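Workshop > Notebook > Arm build > Sim room

Last updated: Friday, 11:40 pm

Search this notebook Go Advanced

Sim room, second attempt

Started after dinner. The real arm is still in three boxes under Dexter's bench waiting on the shoulder bearings, which Mulmont has now promised for August in a tone I have learned to recognize. So it's simulation again. The plan for tonight was modest: load the new living room, park the virtual arm in it, and get the two cameras giving me something I'd be willing to show another adult.

The room file is the one Thanasis put together. He has opinions about furniture. There's a TV on a low cabinet on the left, a yellow table on the right, and open tile between them, where the mobile base is supposed to drive once we have a mobile base. I asked why a TV. He said people own TVs. Fine.

Loaded on the second try. First try the Padilla loader complained about a missing texture and then quit without saying which one. I renamed the folder so it had no spaces in it and the complaint went away. Dexter, if you read this, please stop putting spaces in folder names. I have asked before, and I will be asking on my deathbed.
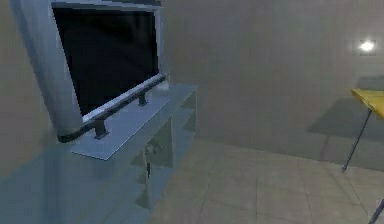 Room camera, arm out of view. TV is off, as it will remain.

Things to fix in the room, in no order:

- Lighting is dim. One ceiling light does not carry the place. Try raising it before adding a second, a second one will cost frames on this laptop.
- The dark bar in front of the TV is on two short posts and I have no idea if it has a collision shape. Ask Thanasis. If it doesn't, the gripper will sail through it and I'll think I'm a genius for an hour.
- Cabinet shelves on the right side are open, good, we wanted something to reach into. There's a small dark upright thing in there already. Handle? Leftover from his old scene? Leave it until he says.
- Table is too far over for this camera. Swing the camera right, or move the table. Moving the camera is less arguing.

Render size is set low on purpose. At full size the fan comes on and the people at the next bench look over.

Then the joints. I copied the limits from the Esura spreadsheet, which has them in degrees in one tab and radians in another, with the tabs named "limits" and "limits new". Guess which one I used. The elbow tried to fold itself up inside the forearm and the whole thing shook like a washing machine with a brick in it. Converted everything to radians, pasted again, restarted. Calm. I've deleted the degrees tab. If anybody needed it, sorry, come and see me.

Step count per run is 1,000 for now. With the old limits it blew up at step 896, every single time, which I found almost reassuring. With the new ones it gets to the end.

Wrist camera next, or what I'd been calling the wrist camera. I had it attached to the wrong link with the offset from the old gripper, so instead of fingers and whatever is in front of them I was getting the side of the arm and a great deal of wall.

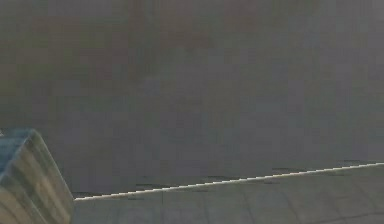
Spent a while blaming the lens settings before I looked at the tree and saw which link it was parented to. Moved it down to the gripper mount, zeroed the offset, and turned it until up was up. That took 6 tries. Rotation order is different in Flultau than in everything else I have ever touched, so write this down somewhere bigger than here: Z first, then Y, then X. Haven't saved comparison frames from the new mount yet, the laptop was at 7 percent and the charger was at home.

The dark smudges along the bottom of the wall bother me. Could be shadow resolution, could be the wall and floor meshes sitting a hair inside each other. Lifting the wall a millimeter would tell us. The white line at the base looks stair-stepped too but I'd expect that at this size, so I'm leaving it alone. Also the casing on the arm shows light and dark stripes and I can't tell whether that's reflection or something baked into the panel texture. Thanasis, did you do that on purpose? It's kind of handsome.

Left running: nothing. Left broken: the gripper close command, which opens it. I know it's a sign error. It has been a sign error in every arm I've worked on and I'm choosing to look at it in daylight.

Next time:
- charger
- flip the gripper sign
- wall up by a millimeter, rerun, compare
- collision check on the bar by the TV
- Dexter to call Mulmont about the bearings, he's better on the phone and they don't know his voice yet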